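So I said I'd write up what I learned from my year of trying to cut down on household trash, and it got long, so bear with me, it's a thread. 1/

First thing: I weighed everything in September, every single week, on the old Lindqvist kitchen scale my aunt gave me. I felt ridiculous doing it. But you can't argue with a number on a dial, and mine was bigger than I'd guessed. 2/

Most of it was food. Bread ends, salad I bought with good intentions, half a tub of Priretti ricotta every time. We started a "finish me" shelf in the fridge and that alone took us from 2 trash bags a week down to one – my kids now fight over that shelf! 3/
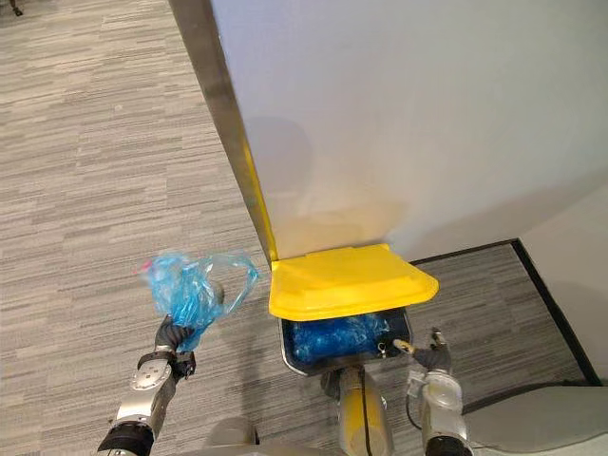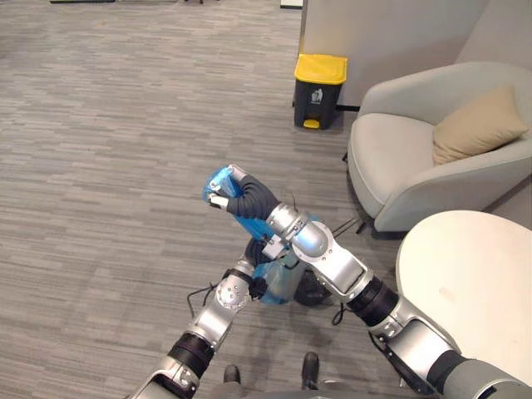 Recycling rules were the part I'd had wrong for years, and I suspect a lot of you have too. Here in Pestlow the sorting plant doesn't want anything bagged, so your bottles and cans go in loose. A thin blue plastic bag like that one goes to the store drop-off, if it's clean, and never in the curbside cart. I'd been bagging mine so neatly, too. 4/

Malachy Daly from the Pestlow repair night (bless that man) also fixed my toaster for the price of a coffee, and he'll take a look at lamps and fans if you bring them before 11. 5/

Next up is the compost heap, which is mostly eggshells and optimism at the moment. If you've got one going that doesn't smell, please tell me how – I'm all ears. 6/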